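4.3 Setting up the camera views and the place task

This section explains how to connect the camera views to the planner and how to prepare the place task for the first run. It is written for Dedadach Control 3 and later. If you still use version 2, the menus have other names, but the order of work is the same.

Before you start, finish section 4.2 (arm calibration). The values from that section are read again here, and the planner will refuse to load the task when they are missing.

Caution: Keep the emergency stop within reach during all steps of this section. From step 8 the arm can move without further warning.

Connecting the views

1. Switch on the arm controller and wait until the status line shows READY.

2. Open the Views page. Each camera that the computer has found is listed there with a grey mark.

3. Give every camera a role. The wrist camera must have the role HAND. The camera which stays in one place must have the role TABLE. Do not give the same role to two cameras on the same arm.

4. Press Match. The software compares the time stamps of all views and turns the mark green if they agree.

Note: If one mark stays grey, the camera is probably sharing a USB hub with another one. Move it to its own port and press Match again. Changing the cable did not help in any of our cases in Grornesby.

5. Set the exposure to Fixed. With a white table, automatic exposure makes the colours weaker each time the dark arm comes into the view, and the colour finder in step 7 may then lose the target.

Teaching the target area

6. Put the target on the table, flat and fully inside the TABLE view. Choose a plain target with one strong colour. Printed patterns can be used too, but they need the Jindetti module, see section 6.

7. Open Perception, then Colour finder, and click once on the target. An outline is drawn. Check that it follows the real edge on all sides. When the outline also takes a part of a shadow, lower the value Tolerance by small amounts until the shadow is left out.

The target is seen at an angle, so the outline is not a true rectangle. This is correct. The planner changes it to table coordinates later and you must not correct it by hand.

8. Press Go above target. The arm moves to a point over the middle of the target and stops there. The default height is 400 mm, measured from the table to the wrist flange. Do not reduce it before the calibration was checked.

9. If the gripper is visibly to one side of the middle, go back to section 4.2 and repeat the calibration. Do not repair the error with the Offset fields. These fields exist only for grippers with unequal fingers.

Preparing the task

10. Open Planning and load the file place_on_target. The file has 7 stages, from Approach to Retreat. In the first run, tick Pause after each stage.

11. Set the release rule. There are two possibilities:

By height: the fingers open when the gripper reaches the set height. Use this for hard objects of which you know the size.

By load: the fingers open when the finger motors report a change of load. Use this for soft objects, or when you do not know how the object is sitting in the fingers.

12. Press Run and confirm each stage with the space key. At every pause, compare the views on the screen with the name of the stage.

Caution: The wrist view alone is not enough to judge the distance to the table. Always look at the TABLE view also before you confirm the stage Lower.

13. When the run is complete, press Save run. The views and the joint values are stored together in one folder.

Views from the place task:
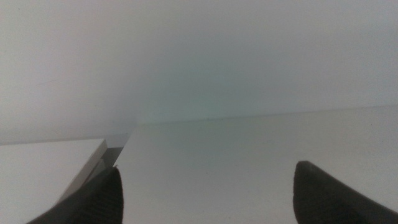
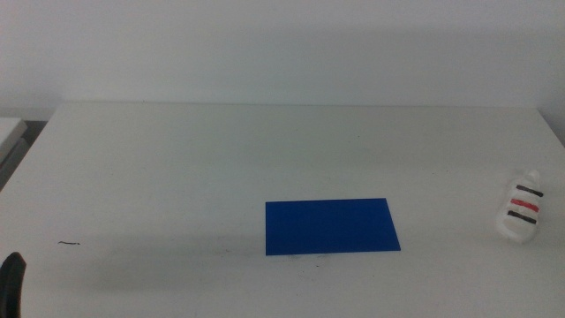
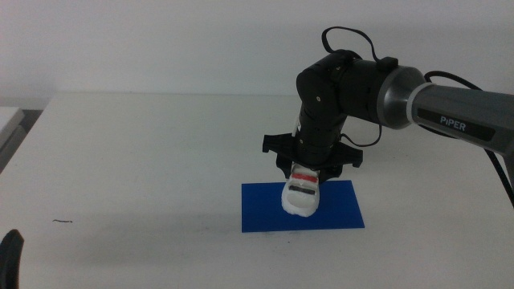 Can I move the TABLE camera after the target has been taught?

Every movement of this camera, even a small one, makes the saved outline wrong. After moving it, do steps 4 to 9 again. The task file itself can be kept, as it stores only table coordinates and no picture positions.

Corrections to this section: Eleri Prydderch (text) and Zlatko Atanasov (planner). Last checked in March.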